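Home | News | Workshop | Projects | Members | Archive

Workshop notes: two arms, one ring

April 10, 2024

The Remora build has reached the stage where both arms run from one controller and share a table. This item covers the wiring, the calibration and the first small-part task, for members who asked for more detail than the December notice gave.

Remora is a pair of light arms with two-finger grippers, put together by Rhun Meredith and Glenys Edwards. The heavy work was done at the Lougher workshop. The tuning is being done at home, where the arms can stay set up overnight and a failed run costs nothing but time. The control software is Clisto, which Rhun maintains, with a motion planner written by Costel Stanciu.

The original plan put each arm on its own power supply. That caused trouble from the first day. When one arm accelerated hard, its supply sagged and the wrist controller reset, while the other arm carried on to a meeting point where there was no longer anything to meet. Both arms are now fed from a single 300 watt supply with a separate fuse for each. The resets have stopped. The emergency stop cuts power to both motor circuits and leaves the logic side running, so the log survives a stop.

Cable routing took longer than the supply. The cables were first tied tight along the forearm, and they pulled at the wrist connector whenever the wrist turned past its midpoint. They now hang in a loose loop on the outer side of each arm. It looks untidy and it catches on things if the arm is folded carelessly, but the connectors have stayed in. Anyone copying the layout should leave more slack than seems sensible and then check it at both ends of the wrist travel before closing the covers.

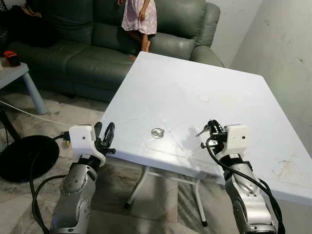
Remora at the folding table, grippers hovering over the near edge, with the small silver ring on its clear plastic sheet.

The task is simple to state. One gripper picks up a ring, passes it to the other, and the second gripper sets it down on its own side. A ring is a poor object for this. It lies flat, it reflects light, and it leaves the fingers very little to close on. Glenys chose it for those reasons, after the foam blocks became too easy to tell her anything.

Calibration is done by touching both grippers to the same point and recording the offset between what each arm reports. Costel's routine takes 18 touch points spread over the shared area and fits a correction to them. Before the fit, the arms disagreed by several millimetres at the far corners. Afterwards the disagreement was about 2 mm, which is adequate for a block and marginal for a ring. Most of what remains is thought to be flex in the table. A folding table moves when leaned on, and it moves a little when an arm stops suddenly. Emlyn Prosser has offered a braced bench top, which will be tried once someone can collect it.

Finger force is the other open item. The grippers report motor current only, and current is a rough guide to force at low speed. Rhun has set a conservative limit and a slower closing speed for the last part of the travel. He would like to fit proper force sensors — the Covano type has been suggested — but the fingers would need to be redrawn to hold them.

The Clisto log holds 678 attempts at the pickup, counting those stopped by hand. The log records joint positions, motor current and the reason for each stop. Cadi Parry is sorting the failures by cause. Her early reading is that the approach angle matters more than the grip force, and the planner will be changed to favour a shallower approach before the current limit is touched again.

The drawings for the wrist covers and the fuse layout are in the members' folder at Lougher. The file marked "old" shows the two-supply arrangement and should not be built from. Questions on the planner should go to Costel, and questions on the wiring to Rhun. Spare cable ties of the reusable kind would be welcome.

Recent items
Lathe belt replaced, speed chart updated
Remora: first powered test of the left arm
Soldering bench: new fume filter
Clisto notes: reading the stop codes
Lougher workshop key list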